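Search this site Search Enter keywords Go

Folders Wanted for Our August Laundry Sessions

Posted in August by Kimie Hattori

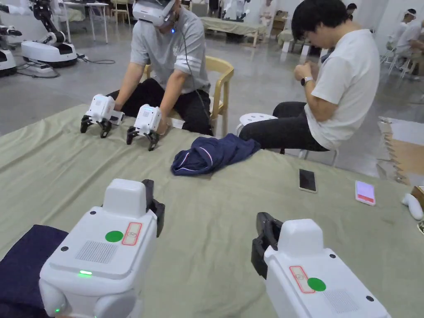 Selim Çetinkaya wrote back to our first notice within the hour to ask whether a person who has never once folded a fitted sheet properly could still apply. Yes, please do! We want people who fold well, people who fold badly, and people who have always just rolled everything up and pushed the drawer shut.

Titovow is looking for 44 participants to spend time at our tables working through clothes: T-shirts, sweatpants, jackets with stubborn zippers, anything that turns up in an ordinary hamper. Over the month we hope to get through nearly 300 garments, and we'd love to see as many different ways of handling them as we can. Does your family fold shirts in thirds? Do you start with the sleeves or the hem? Bring that habit with you (we will not correct it!).

What a session is like

You'll sit at a table covered with a cloth, with a crumpled garment in front of you, and you'll flatten it, fold it and set it aside at your own speed. Then you get the next one. Some sessions use a headset and a pair of hand controllers, and we set aside plenty of practice time before those begin. If you'd rather work with bare hands, say so when you write and we'll put you down for a hands-only table.

Each session runs 3 hours, with a long break in the middle. Morning sessions start at 9:30 and afternoon ones at 2:00. You can sign up for one session or as many as six. There is tea, there are decent sandwiches, and the conversation at break gets surprisingly heated on the subject of socks.

Who can take part

Anyone 18 or over who can sit comfortably at a table and use both hands. Left-handed folders are especially welcome, as we had very few last time. Glasses are fine. Please wear short sleeves or something you can push up to the elbow, and leave bulky bracelets at home.

Participants are paid for every session, break included, and we cover bus fare.

How to apply

Send a short note to Aoi Nomura at the Titovow front desk with your name, the times that suit you, and the one piece of clothing you most dislike folding. Friends can apply together and ask for the same session. Samer Hakim is handling the schedule and will reply with a start time and directions to the side entrance.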